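Pestcombe Kitchen Demonstrations

Pestcombe is a set of 607 demonstrations of kitchen counter tasks, recorded by remote control in simulation. The people driving the arm worked from a hand controller and a screen. No scripted motions are included.

Maintained by Lindiwe Modise and Chi-keung Lo. Questions about the controller mapping go to Bheki Buthelezi.

What is in an episode

Each episode holds joint positions, gripper commands, camera images and one sentence of instruction. The sentence was shown to the operator before the start and was not changed afterwards. Object positions are shuffled at every reset, so the pot may be at one end of the counter in one episode and near the middle in another.

Episodes are cut at the operator's button press. A few have a second or two of idle time at the end – we left it in. 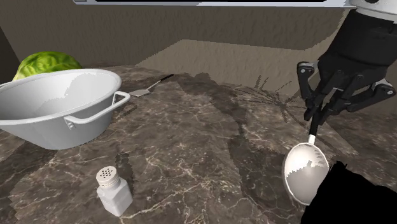

Marble counter, with the pot, lettuce and salt shaker in both views.

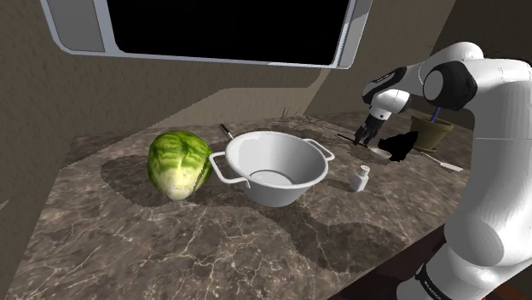
How it was recorded

Five operators took part. Each did 3 practice runs that were thrown away, then recorded in blocks. The controller sends hand motion to the arm as relative moves, and holding the side button freezes the arm so the operator can reset a tired wrist. Frozen stretches are marked in the "hold" field. Filter on it if your policy learns to stall.

An operator could discard an attempt right after finishing it. Discarded attempts are not in the release. Attempts that failed but were kept have "success" set to 0. Anel Engelbrecht checked those labels by replaying the episodes.

Splits

train: 407 episodes
validation: 100 episodes
test: 100 episodes

The splits are by episode, not by operator. If you want to hold out a person, use the "operator" field and make your own.

Known problems

Grasps on thin handles are uneven. Operators could not feel contact, and many closed the gripper early and tried again.

Timestamps in the first 200 episodes come from the controller clock and drift against the images. Run the Vasta alignment script before training on them.

Instructions are in English only. Spelling mistakes were left as typed.

Changes

August: success labels corrected, "hold" field added.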